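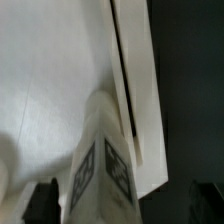 Fig. 1: Slanted white panel

Coming Home Again: a project on returning from a term abroad
Year 12 project report, Posville College, June 2019

Why we chose it

Everybody at our school gets ready to go away. There are meetings, packing lists, a language evening and a very long form. When we looked for the same sort of help for people coming back, we found one paragraph at the end of the handbook, and it was mostly about returning library books! All of us in the group have been on the exchange to Borneleck, so we knew straight away that this was our topic.

We wanted to find out what is hard about the first weeks back, and whether a school could make them easier without spending much money.

What we did

We wrote a questionnaire and sent it to former exchange students from our school and from our partner school, Verhoeven. We got 104 replies, which was far more than we had hoped for (we had planned to count them by hand and soon changed our minds). After that we held 17 interviews, most of them by video call and a few in the canteen at lunch.

The questions were in English only. Next time we would translate them, as some of the Verhoeven answers were very short and we think the language was the reason.

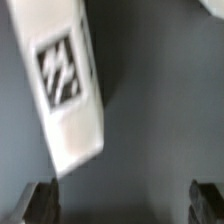 The interviews were the best part of the whole project. People were so keen to talk that we had to cut our list of questions down by half. Many had never been asked about coming back, only about going, and they remembered everything: the first breakfast at home, the bus that seemed to have got slower, the friends who had a whole new set of jokes.

What we found

Missed lessons came up most often, and maths was the worst for it. Students who came back in November found that their class had moved on by several chapters. Friendships came next. A lot of people felt they were allowed to talk about their trip for a few days and then had to stop.

Keeping up the new language was a worry too. Several students had joined Ekum, the after-school conversation club, and they loved it, but it only meets once a fortnight and it fills up fast.

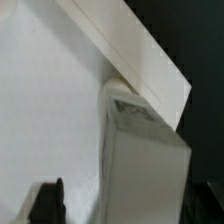 One former student told us that she would have swapped every leaving party for a single catch-up lesson in her first week back, and that she still had the chemistry notes she never understood.

What we suggest

We would like each returning student to have a catch-up timetable, agreed before they leave, and a partner in the year above who has done the same exchange. We also priced a welcome-back afternoon with food, printed booklets and extra Ekum sessions for one term. The total was £635, and the booklets could be used again the following year.

We have already written the first three pages of the booklet. The page on maths still needs checking by the department.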